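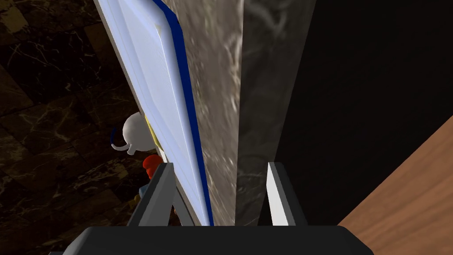
Practice before the practice: a talk with Brock Nguyen about the Dukley kitchen pack

When I first wrote to Brock Nguyen, I asked for twenty minutes of his time and ended up with most of an afternoon, which I gather is fairly normal for him. He runs Nallasari, the small company behind Dukley, a subscription pack of simulated household rooms for people who teach robot arms to pick things up. I had been using the trial version for a few weeks and had a page full of questions, some of them friendly and some a little less so.

We started with the views from the wrist, looking out past the gripper, because that is what I had spent most of my trial staring at. In one of them the two fingers stand open around the end of a tall white panel with a navy stripe down its edge, with gray marble close behind it and the floor a long way down. I told him I'd found it surprisingly hard to judge where the panel ended.

"Good!" he said, and he seemed truly pleased. "The left finger is covering the end of it. A beginner always wants a nice clear view of the thing being grabbed, and you mostly don't get one, do you? You get an edge and a stripe, and you have to line up on that."

Thin, flat things are something of a passion of his. He came to simulation from cabinet hardware, and he says he spent years watching people fumble with trays and shelf boards. "A mug is forgiving," he told me. "You can be off by a fair bit and still come away with a mug. With a board you come in a few degrees wrong and you've pushed it over, or you've wedged a finger against whatever is behind it. So we put in a lot of boards."

The full pack has 48 rooms and 400 objects, and it costs $90 a month for a single seat. I asked whether that wasn't a bit steep for a hobbyist, and he didn't argue.

"It is, for one person in a garage. I'd love to have a cheaper tier by March and I keep saying so, and then we go and spend the time on drawer slides." He laughed at that for quite a while. Schools can share a license, he added, and the trial doesn't run out, although it only opens a handful of the rooms.

I wanted to know about the clutter, too. Down beside that same panel there is something round, white and glossy with a thin dark blue loop curling off it, and then a bit of bright red below it that might be the top of a little toy figure. None of it is fully visible, and I had wondered how much of that kind of thing was set out with care and how much was simply scattered by the software.

"A bit of both," Brock said. "You can set the clutter yourself, from bare to what we call Sunday afternoon. I tell people to go up to Sunday afternoon sooner than they'd like to. If your arm only works in a tidy room, well, I haven't got a tidy room at home, and I doubt your customers have either."

The surfaces are the part of Dukley I liked best. There is veined marble, warm brown wood, and in places a shadow so deep that there is next to nothing to make out in it. I had assumed the dark areas were a rendering shortcut and I said so, perhaps a touch bluntly.

He took it well. "Some of our early rooms were just badly lit, I'll give you that. But after a while we started keeping the dark corners on purpose. Michalski – that's the other package we sell, the lighting one – lets you move the lamps about and run the same reach under different light. People put it off, and then they write to me because the arm worked in the morning and failed after lunch."

My main complaint is with setup. Getting my own gripper model loaded took me two evenings, and the guide skips over the finger widths almost entirely. Brock wrote that down while we were talking (on the back of an envelope, I should say, so we'll see). The other complaint is contact. When a thin object is squeezed near its end, it sometimes jitters in a way I've never had from a real board, and I lost a good many attempts to it.

"That's fair, and it's the question I get most," he said. "Faltuler is meant to help. It's our new contact engine, and it's slower, I won't pretend otherwise. We ran 300 grasps on flat objects with the old one and the new one side by side, and I was happy enough with what I saw to switch it on for the next release. Try it on your boards and send me the ones it gets wrong."

I asked if a person could get by with Dukley alone and skip the real arm for a while. He thought about it longer than anything else I'd asked him.

"For a while, sure. Learn your approach angles, learn what your camera can't see from the wrist. But get hold of a real shelf board and a real arm as early as you can manage, even a slow one. I sell the rooms and I'm still telling you that."

I've kept my subscription going for now, mostly for the marble rooms and the clutter setting, and I'll report back once I've had Faltuler running on my own gripper.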